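Los japoneses de Tunel

Mi tía abuela guardaba una libreta con nombres de familias de Tunel, el barrio donde yo vivo desde hace seis años. Yo llegué aquí sin saber casi nada de la inmigración japonesa y todavía aprendo, también el idioma, así que pido paciencia si alguna frase suena extraña.

El primer nombre de la libreta es Yoshinori Kobori. Según el registro del puerto, bajó del barco en mayo con su esposa y un baúl. En la lista de pasajeros lo escribieron "Cobori", y durante mucho tiempo busqué a la persona equivocada. La familia abrió una tintorería en la calle que baja al mercado. Después llegaron los Kaneko y los Nishimura, casi todos de la misma aldea.

La escuela

La escuela de idioma Morikawa empezó en el comedor de una casa particular, con menos de 20 alumnos. Las clases eran a las cinco de la tarde, cuando los niños ya habían salido de la escuela pública. Haruto Kaneko, nieto de uno de los fundadores, me enseñó un cuaderno de asistencia. Muchos niños tenían dos nombres, uno japonés en la portada y otro español en las páginas de dentro.

El cuaderno no dice por qué cerró la escuela. Tomomi Nishimura recuerda que su padre hablaba de una discusión por el alquiler. Mayu Hayashi, en cambio, piensa que los jóvenes simplemente dejaron de venir. Las dos me lo contaron la misma tarde, en la misma mesa, y no se pusieron de acuerdo.

Las fichas

En el archivo de la asociación hay 1,546 fichas de socios. Mi lista, que incluye también a los hijos, tiene 1,757 nombres. Algunos están repetidos y los corrijo poco a poco, por las noches.
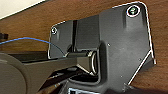
Lo que me falta

Busco cualquier carta o fotografía de la tintorería Kobori. Jasmina Grgić, que estudia a las familias croatas del mismo barrio, me avisó de que en sus papeles aparece un recibo firmado por un tal Kobori, pero la fecha no se lee bien. Iré a verlo cuando ella vuelva de viaje.

También quiero saber dónde está enterrada la señora Kobori. En el cementerio municipal no figura con ninguna de las dos formas del apellido.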